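Úna Quinlan
13/05/2023

Right, towel thread. I've been promising this since February and a few of you have started nagging, so make a cup of tea and settle in.

Background for anyone new: I have 178 cm of airing cupboard (I measured it, height not width, don't get excited) and for years I've been stuffing towels into it like I was hiding evidence. Open the door, get hit by a bath sheet. Every time.

My sister swears by rolling. I gave rolling a fair go, I really did! Looked lovely for a day and then somebody pulled one out from the bottom and the whole lot came down on the cat.

So I'm folding again. Flat, on a proper table, not on my knee in front of the telly. Flat makes such a difference, I can't believe how long I spent doing it in mid-air with my chin.

The teal one is my test towel. It's from the Lallov range Celtia had in their sale, and I only bought the one to see if I liked the colour. I do. I'm annoyed about how much I like it.

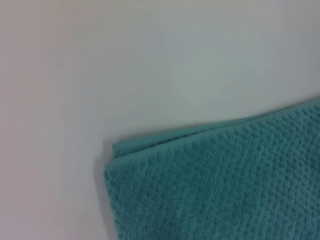 Corner check. Under layer's poking out a bit past the top one.

I used to let that go. Then you stack a few with the corners off and the pile starts leaning, and by the end of the week it's on the floor. Now I nudge the top layer over until the edges meet, or near enough. I'm not getting a ruler out for a towel.

Bumpy towels, by the way, much easier to fold than fluffy ones. The bumps sort of grip each other and the layers stay where you put them. My old fluffy Monti ones slide about and puff up, and you have to lean on them with your forearms like you're making bread.

Someone asked about weight. The Monti bath sheets are nearly 700 g each on my kitchen scales. They're gorgeous to get wrapped up in and a complete pain on the shelf. I'm keeping 3 and the rest are going to my mum, who has a cupboard the size of a bus shelter.

How I do it, for the person who wanted steps: long sides together first, smooth it out from the middle, then ends in. Turn it so the fat folded edge faces you when it goes on the shelf. That's it, that's the method. I'm sorry it isn't more exciting.

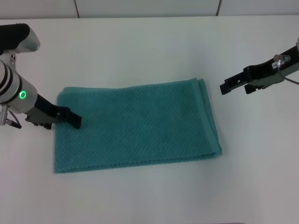
Teal on white. Wrinkle on the left, still calling it folded.

You want a longish rectangle for my shelves, wider than it is deep. If yours are narrow and go a long way back, do one more fold and have it squarer. Try one towel on the shelf before you do the lot. I did the whole lot first. Learn from me.

And no, I don't iron towels. Somebody in the replies irons towels. I've been thinking about you all morning.

Next job is the bedding, and I need help. I've got a Nalico fitted sheet that's meant for a 122 cm bed and it has beaten me every single time. I end up with a ball. If you can fold a fitted sheet flat, please reply with words and not a video, I've watched all the videos.

Kettle's on again. Back later with the pillowcases if I can find the other half of any pair.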